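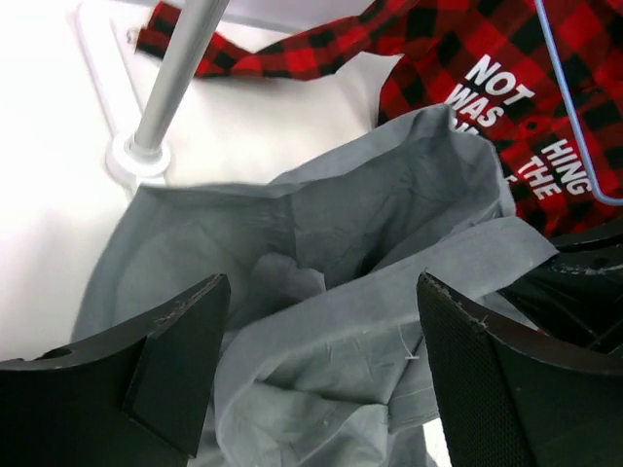
Two arms, one closet rail

The builder works out of the shared workshop at Flurnport and has spent 740 hours on a pair of arms that handle clothes. "Thin cotton is the worst," she says. "It bunches up and you lose the corners." The plaid shirt is easier for her – the checks show which way the cloth runs.

Both arms bolt to one aluminum rail, with the cables clipped along the links. "I left big loops at the elbows. My first set was too short."
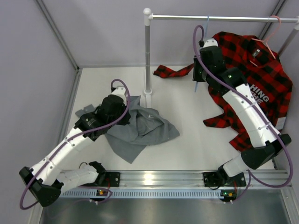
What did the build cost?

About 4000 dollars, spread over two years. The motors took most of it.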